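Notes for talk – Keeping a two-armed cell running
Kvido Trnka, Omton, July 2025

Slide 1. Say hello, thank the hosts. I speak only about the maintenance side of our cell in Proditz. Questions at the end, please.

Slide 2. Morning check. First the wrist bolts, with the small torque wrench. Then home both arms and listen. A dry joint makes a clicking noise – play the sound file here, 9 seconds. Then open and close every finger 7 times and look at the motor current. If one finger is over the limit, we do not start.

Slide 3. The cable at the wrist. This was our biggest trouble in March. The loop was too short and the connector came loose when the arm was reaching far. Now we leave more slack and we check it at full reach. Mention that Procházka made the new clamp.

Slide 4. Shoe rack task. Soft slippers need less grip force than the clogs. We set it to 62 percent of the old value.
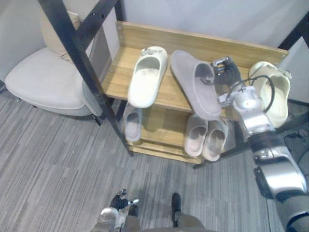

Hand care

Right hand on the mauve-gray slipper, fingers closing from above. Point to the cable arc over the arm. Fabric leaves lint between the finger joints, so we brush them after each shift. Next slide is the spare parts list from Grondow.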